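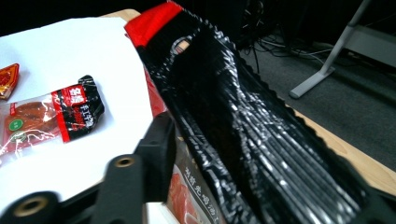

Eftychia Tsolakis voudrait qu'on arrête d'écrire « les naïfs » quand on parle des gens qui ont versé une caution pour un appartement qui n'existe pas. Elle l'a demandé avant même que j'aie ouvert mon cahier, elle y tient, et elle veut que ce soit en tête du compte rendu. Voilà, c'est en tête ! On écrira « les personnes concernées » ou « les locataires floués », au choix de celui qui rédige. Je penche pour floués.

Accueil Témoignages Réunions Lettres types Nous écrire

Classé dans : Comptes rendus > Faux logements, fausses agences

Réunion du 30 janvier 2021

Je prends les notes ce soir, donc si c'est décousu vous savez à qui vous plaindre. On s'est retrouvés par visioconférence, avec les habituels du groupe et quelques nouveaux venus par le forum (bienvenue à eux, et désolée pour l'écho du début, c'était mon ordinateur).

Retour sur le compte rendu d'octobre

Adopté, avec une correction. J'avais écrit que l'agence Bulik demandait un mois de loyer avant la visite. Aksel Skov rappelle que c'était deux mois, caution comprise, plus des « frais de réservation » qu'on ne trouve que dans le second courriel. Il a raison, j'ai ressorti les messages pendant qu'on parlait. Corrigé sur le site.

Bulik, où on en est

L'annonce a disparu, puis elle est revenue sous un autre nom de rue. Même texte, même faute à « appartement » (un seul p, toujours au même endroit), même propriétaire soi-disant parti travailler à l'étranger et qui ne peut pas faire visiter. La seule chose qui change, c'est le prénom. Aksel a écrit au contact en se faisant passer pour un candidat, et il a reçu dans l'heure un bail déjà rempli, avec une signature scannée et un relevé d'identité bancaire au nom d'une personne qui n'est pas le propriétaire annoncé.

On a eu une longue discussion pour savoir s'il fallait publier ce nom. Moi j'étais plutôt pour, je l'avoue, j'étais énervée. Eftychia est franchement contre : le titulaire du compte peut très bien être quelqu'un à qui on a volé ses papiers en lui faisant remplir un faux dossier de location. Ça lui est arrivé, elle l'a raconté aux nouveaux, et après ça plus personne n'a insisté. Décision : on ne publie aucun nom de titulaire de compte. On transmet avec la plainte et on s'arrête là.

Le faux tiers de confiance

C'est le gros morceau de la soirée. Deux des personnes arrivées par le forum ont été dirigées vers un service de paiement bloqué appelé Zoltent. Le principe qu'on leur a vendu : vous versez la caution, Zoltent la garde, et le propriétaire ne touche rien tant que vous n'avez pas les clés. Sauf que le site Zoltent est tenu par les mêmes gens que l'annonce, ou en tout cas les réponses de « l'assistance » reprennent mot pour mot des phrases du propriétaire. On a mis les deux courriels côte à côte à l'écran et il y a eu un petit silence.

J'ai demandé comment on pouvait s'en rendre compte avant de payer. En vrac, ce qui est remonté :

- le lien vers le service arrive dans un message du propriétaire, jamais par un site qu'on a cherché soi-même
- les mentions légales donnent une adresse mais aucun numéro d'immatriculation
- l'assistance répond uniquement par messagerie et relance sans arrêt (« une autre famille est intéressée »)
- une fois la caution versée, il manque tout à coup une assurance, remboursable bien sûr

Aksel ajoute qu'il faut regarder le pays du compte dans l'IBAN, il y tient beaucoup, il l'a redit en fin de réunion. Je note donc aussi que ça ne suffit pas, un compte français peut être ouvert avec de faux papiers. On en a vu passer.

Les banques

Un des nouveaux a fait un virement de sa banque, l'a regretté le soir même et a appelé. On lui a répondu d'attendre un conseiller. Il a attendu quatre jours. Quatre ! Je rappelle à tout le monde ce qu'on répète depuis le début : on demande un rappel de fonds tout de suite, par téléphone puis par écrit dans la messagerie du compte, et on garde une copie avec l'heure. Le rappel peut échouer, la banque d'en face n'est pas forcée de rendre l'argent si son client refuse ou si le compte est vide. Mais sans demande datée, la suite du dossier est beaucoup plus pénible.

Eftychia reprend la lettre type, qui est trop longue. Elle propose d'enlever tout le paragraphe où on raconte l'annonce et de le mettre en pièce jointe. D'accord de tous côtés. Je relis derrière elle pour les virgules (elle m'a autorisée à l'écrire).

Le cas Fedar

Petit point à part. La résidence Fedar existe bel et bien, elle loue de vrais studios, et quelqu'un a recopié ses annonces en baissant le loyer. La gérance reçoit maintenant des gens avec leurs valises et un bail qui ne vaut rien. Je les ai eus au téléphone, ils étaient plutôt gentils et très fatigués. Ils veulent bien afficher un avertissement sur leur page d'accueil si on leur fournit le texte. J'ai dit oui sans vous demander, pardon, mais il me semblait que ça allait de soi. Personne n'a râlé. Texte à envoyer, je m'en occupe.

Signalements à la plateforme

Le site d'annonces Eyvindsson a fini par nous répondre. C'est un courrier automatique, sauf la dernière ligne, où une vraie personne nous demande de regrouper les liens dans un seul envoi. On en a quarante dans le tableau partagé, certains en double. Aksel fait le tri et envoie. Il demande que chacun remplisse la colonne « capture d'écran », et j'appuie lourdement : une annonce supprimée sans capture, on ne peut plus rien en faire, et la moitié de mes lignes à moi sont vides, donc je me sermonne en même temps.

Questions diverses

Faut-il continuer à répondre aux escrocs pour les faire parler ? Avis partagés. Aksel trouve ça utile, Eftychia trouve que ça leur donne une adresse de plus à revendre. Rien de tranché. En attendant, si vous le faites, pas avec votre adresse habituelle et surtout pas de pièce d'identité, même barrée, même floutée.

Quelqu'un a demandé si on pouvait porter plainte quand on n'a rien payé mais qu'on a envoyé son passeport et ses fiches de paie. Oui, et il faut le faire, en gardant le récépissé. Il servira si un crédit apparaît un jour à votre nom.

La date de la prochaine réunion sera mise sur le forum. Eftychia prend les notes et moi je coupe mon micro.

Compte rendu précédent Retour à la liste Imprimer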